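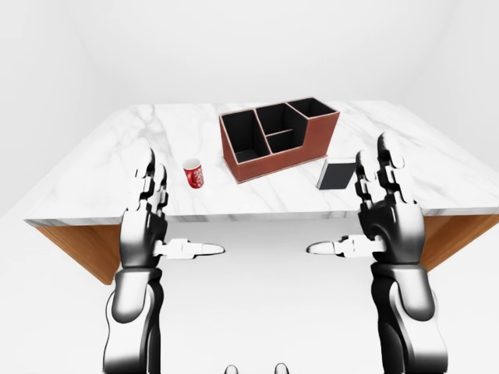 대리석 상판에 레몬즙을 흘리면 정말 자국이 남나요?
남습니다. 진짜 대리석이라면 몇 분 안에 광이 죽고, 그 자리는 행주로 아무리 문질러도 돌아오지 않습니다.

이 두 줄을 삼 년 전에 읽었더라면 나는 지금쯤 다른 취미를 가진 사람이었을 것이다. 도자기라든가, 등산이라든가. 대신 나는 부엌에 쪼그려 앉아 비스듬한 빛에 상판을 비춰 보는 사람이 되었다. 정면에서는 멀쩡하다. 고개를 식탁 높이까지 내리고 창문 쪽을 보면 컵 바닥만 한 동그라미들이 나타난다. 손님들은 모른다. 손님들은 보통 남의 집 식탁에 뺨을 대지 않으니까.

대리석은 주성분이 탄산칼슘이다. 중학교 과학 시간에 분필 조각에 식초를 떨어뜨리고 거품이 올라오는 걸 보며 신기해했던 바로 그 반응이, 성인이 되면 내 돈을 주고 산 가구 위에서 일어난다. 레몬, 식초, 와인, 토마토소스, 콜라, 오렌지주스. 적어 놓고 보니 우리 집 냉장고 문짝 칸이다. 김칫국물도 당연히 들어간다. 색이 배는 것과 광이 죽는 것은 별개의 문제인데 김치는 두 가지를 한꺼번에 해낸다.

많이들 헷갈려하는 부분이라 적어 둔다. 얼룩은 무언가가 돌 속으로 스며든 것이고, 에칭은 돌 표면이 녹은 것이다. 커피나 기름은 얼룩 쪽이고 레몬은 에칭 쪽이다. 얼룩은 빼낼 수 있고, 에칭은 빼낼 것이 없다. 없어진 걸 어떻게 빼나.

나는 이걸 모르고 레몬 자국에 베이킹소다 반죽을 발라 하룻밤 재웠다. 랩까지 씌워서. 아침에 설레는 마음으로 걷어 냈더니 자국은 그대로 있었다. 베이킹소다는 기름 얼룩에나 기대를 걸어 볼 물건이고, 그나마도 한 번에 끝나는 일은 드물다고 한다.

발수제 이야기도 해야겠다. 설치 기사님이 발수 코팅을 했으니 걱정 말라고 하셨고 나는 정말로 걱정을 안 했다. 발수제는 액체가 스며드는 속도를 늦춰 준다. 표면이 산에 녹는 것까지 막아 주지는 않는다. 그러니까 얼룩에는 우산이고 레몬에는 우산 그림이다. 물방울을 떨어뜨려 동그랗게 맺히면 아직 코팅이 살아 있는 것이고, 금방 퍼지면서 그 자리가 짙어지면 다시 바를 때가 된 것이다. 우리 집은 가스레인지 옆이 제일 먼저 죽었다.

블로그 댓글로 알게 된 라바냐 셰노이 씨는 석재 연마를 오래 하신 분인데, 내가 사진을 다섯 장쯤 보내며 하소연했더니 답이 짧았다.

"자국을 없애려 하지 말고 전체를 무광으로 바꾸세요."

처음엔 무슨 항복 선언인가 했다. 그런데 이치가 있다. 에칭 자국이 보이는 건 주변이 반짝이기 때문이다. 전체가 원래 무광이면 동그라미 하나쯤 더 생겨도 티가 덜 난다. 이탈리아 어느 동네 빵집 상판이 그렇게 근사해 보이는 것도 관리를 잘해서가 아니라 이미 골고루 망가졌기 때문이라는 것이 그분의 설명이었다. 내 인생에도 적용해 볼까 하다가 관뒀다.

그래도 한 군데만이라도 직접 해 보고 싶은 분들을 위해 내가 해 본 순서를 적는다.

중성세제 묻힌 천으로 닦고 완전히 말린다. 저녁에 닦고 다음 날 아침에 시작했다.
눈에 안 띄는 구석에서 먼저 시험한다. 나는 이걸 건너뛰었고, 그래서 눈에 띄는 구석이 하나 있다.
대리석용 광택 분말을 조금 덜어 물을 섞고 젖은 천으로 원을 그리며 문지른다. 나는 외트튀르크멘이라는 가게에서 작은 통을 샀다. 설명서에는 2분이라고 되어 있는데 내 팔로는 그보다 한참 더 걸렸다.
물로 닦아 내고 마른 천으로 훔친 뒤, 또 식탁에 뺨을 댄다.

얕은 자국은 이걸로 꽤 흐려진다. 손톱으로 긁어서 턱이 느껴질 정도면 분말로는 어림없고 사람을 불러야 한다. 사포를 써도 되느냐고 묻는 분이 꼭 있다. 200방짜리로 시작했다는 분의 후기를 읽은 적이 있는데, 후기의 후반부는 새 식탁 이야기였다.

견적도 받아 봤다. 이투누스라는 업체에서 출장비 빼고 얼마를 부르기에 잠시 대답을 못 했더니, 전화기 너머에서 익숙하다는 듯 기다려 주셨다. 결국 맡기지 않았다. 그 돈이면 컵받침을 약 1,000개 살 수 있다는 계산이 나왔고, 나는 네 개를 샀다. 두 개는 지금 어디 있는지 모른다.

이쯤 되면 애초에 왜 대리석을 샀느냐는 질문이 나온다. 예뻐서 샀다. 매장에서는 그 위에 아무도 비빔국수를 올려놓지 않는다. 인조 대리석이나 엔지니어드 스톤을 권하는 직원도 있었고 나는 속으로 그분의 안목을 조금 낮춰 보았다. 죄송하다는 말씀을 이 자리를 빌려 드린다. 석영이 주성분인 제품은 레몬쯤은 웬만해선 버틴다. 다만 뜨거운 냄비에 약하다고 하니 거기에도 나름의 비극은 준비되어 있는 모양이다. 화강암은 둘 다 잘 버티는 편인데 우리 집에서는 무늬가 할머니 댁 현관 같다는 이유로 탈락했다. 할머니 댁 현관은 삼십 년째 멀쩡하다.

매일 하는 관리는 별것 없다. 흘리면 바로 닦는다. 문지르면 번지니까 천을 눌러서 빨아들인다. 식초가 든 천연 세정제는 쓰지 않는다. '천연'이라는 말에 마음이 놓여서 한 달이나 뿌려 댄 사람이 여기 있다. 욕실용 물때 제거제도 대개 산성이니 부엌에서는 얼씬도 못 하게 한다. 레몬은 도마 위에서만 썰고, 썬 레몬은 접시에 담는다. 접시 밑바닥도 한 번 본다.

지난 8월에 에스텔라 오헤다 씨네 가족이 저녁을 먹으러 왔다. 세비체를 만들어 오셨다. 라임이 얼마나 들어가는 음식인지 나는 그날 처음 알았다. 그릇이 식탁 위를 한 바퀴 도는 동안 나는 웃으면서 행주를 쥐고 있었고, 대화 내용은 하나도 기억나지 않는다. 맛은 기억난다. 아주 맛있었다. 다음 날 보니 창가 쪽에 초승달 모양이 하나 늘어 있었다.

그건 분말로 안 지우고 그냥 두었다. 팔이 아파서.

댓글로 무광 연마 맡겨 보신 분 계시면 비용이랑 먼지가 얼마나 나는지 좀 알려 주세요. 옆에 책장이 있어서 그게 제일 걱정입니다.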